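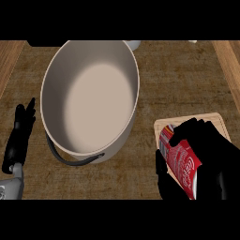

Oval pot with a dark grey handle, on a wooden tabletop (rendered).

Saltport Stews

A plain-text collection of slow-cooked recipes, with notes on which of them are worth your evening

What you get

Saltport Stews is a folder of 78 recipes for things that spend a long time in a pot. They were typed up from three sources: a ring binder, a parish fundraising booklet with most of its staples missing, and a set of index cards kept in a biscuit tin in Trutgate. Each recipe is one text file. There is also an index, a list of corrections, and a file called arguments.txt, which has grown longer than I would like.

It began as a way of finding the mutton and barley without turning every page of the binder. It has since become a dataset in the sense that it has columns.

Folder layout

recipes/ — one file per dish, named after the dish, lower case, hyphens for spaces
index.csv — title, source, main ingredient, time in the pot, servings, status
units.txt — what a "teacup" and a "good lump" were taken to mean
corrections.txt — where the original was plainly wrong and what was put in its place
arguments.txt — where the original was only possibly wrong

Columns in index.csv

title: As written on the original, spelling included. "Hot Pot Not Hot" is a real title and I have no further information.

source: One of binder, booklet or tin.

main: The ingredient there is most of. For 12 of the recipes this is onion, including one that calls itself a beef stew.

hours: Time in the pot, as a decimal. Where the card says "till done" the field is blank. Where it says "overnight" I have put 8, which assumes a certain sort of night.

servings: Copied without comment. The booklet was written for people with either very small appetites or a great many potatoes on the side.

status: cooked, read or doubtful. Cooked means I made it and ate it. Read means I looked it over and saw nothing alarming. Doubtful means have a look at the file before you buy anything.

Units

Everything has been put into grams and millilitres, with the original wording kept in brackets after it. A teacup is taken as 150 ml. A "good lump" of butter is 40 g, and a "lump" is 25 g, so the moral quality of the lump is worth 15 g. Spoons are level unless the card says otherwise. The tin cards quite often say otherwise.

Oven temperatures are in Celsius for a fan oven. The binder uses gas marks, and the booklet uses the words slow, moderate and brisk. I have taken slow as 140, moderate as 160 and brisk as 190. If your oven has opinions of its own, trust the oven.

Choosing a pot

Most of the recipes want something heavy with a lid that fits. An oval one is handy for the two dishes that use a whole joint, as it saves having a bone poking out at one end. A round one will do for everything else. The booklet insists on earthenware throughout, and has a short paragraph about people who use anything else, which I have left out of the files but kept in my heart.

Fill the pot no more than three quarters full. The Trutgate fish stew gives quantities that ignore this, and I have cleaned up after it twice. The version in the folder is halved.

Known problems

The lamb and turnip recipe appears in both the binder and the booklet with different amounts of salt. Both are kept. The binder is right.

Dumplings are filed with whatever they were floating on. There is no separate dumpling list. I started one in March and stopped when it became clear that the binder has four names for the same dumpling.

Page numbers for the booklet are guesses, owing to the staples.

Some of the tin cards have been splashed, usually across the quantities. A question mark after a number means I could read most of it. A question mark with no number means good luck.

Allergens are not marked. Nearly everything thickened is thickened with wheat flour, and celery turns up where you would least expect it. Please read the whole file before feeding anyone who needs to be careful.

Sending changes

Corrections are welcome as plain text, one recipe at a time, and please say whether you have cooked the thing or merely thought about it. Conversions to cups will be read politely and put to one side. So will suggestions that any of this could be done in a microwave.

If you can supply the missing second half of "Winter Pot, Plain", please do. The card ends at "then quickly take the" and I have had it on a low heat, so to speak, ever since.

Licence

Copy the files, change them, print them out and splash them. If you pass the collection on, keep the source column with it so that people know which recipes to blame on the booklet.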